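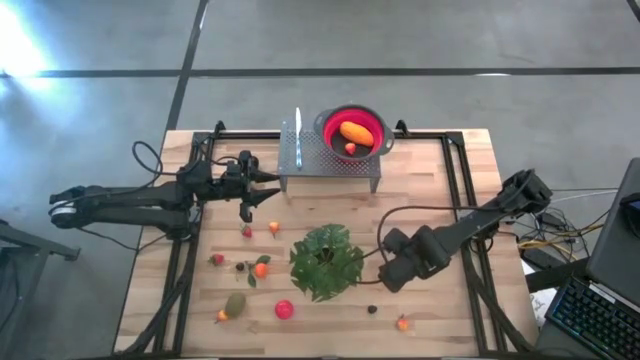

Which gripper should go on which arm for the small-produce trials?
The narrow angled fingers stay on the left arm and the wider housings on the right, at least until the second set of grip-force readings is complete.

Gripper comparison, bench 2
Entry 5/28/25, N. Benjelloun
Copy to C. Quezada, G. Mladenović

Purpose. To compare the two end effectors on small, rounded items under one controller configuration, and to decide whether the Vendo controller needs separate closing profiles for left and right. The earlier comparison, made in December, used foam blocks only and is not carried forward.

Setup. Both arms are on the extrusion frame over the butcher-block top. The fruit pieces were spread over the near half of the table, with the plant left in the middle as an obstacle. The rack and the red colander remain at the far end. Controller settings were loaded from the Ukedora file without change. Closing speed was held at 16 mm/s for both sides. Closing current was limited to 310 mA at first, then raised to 502 mA for the second block.

Observations. At the lower limit the left gripper held the strawberries but turned them slightly on contact. The right gripper did not turn them. It did, however, require more clearance on approach, and two attempts near the plant were stopped by hand before contact with the leaves. At the higher limit there was no visible difference between the sides on the larger pieces.

Centering before closing remains the main concern. When one finger arrives well ahead of the other, the piece is pushed across the wood before the grip is made. The wrist camera is useful for checking this, and the gap on each side should be read from it before every close command.
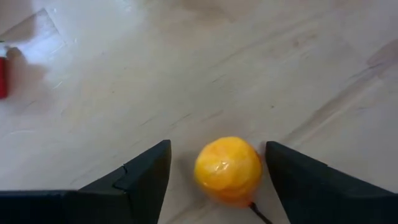 Wrist camera view, yellow-orange piece between the fingers; wider gap at left.

Ms. Quezada has asked that the offset be corrected in the approach pose and that the closing profile be left alone. Mr. Mladenović prefers a correction at the wrist -- his note is filed with the Skitov drawings. Both methods will be tried at the lower current limit.

Log. Joint and current data are saved under run 2,245. The time stamps on the left arm lag those on the right and must be aligned before anything is plotted.

Open items. Recheck the left finger screws. Ask A. Omerović for the spare pads. Repeat the first block with the approach pose corrected.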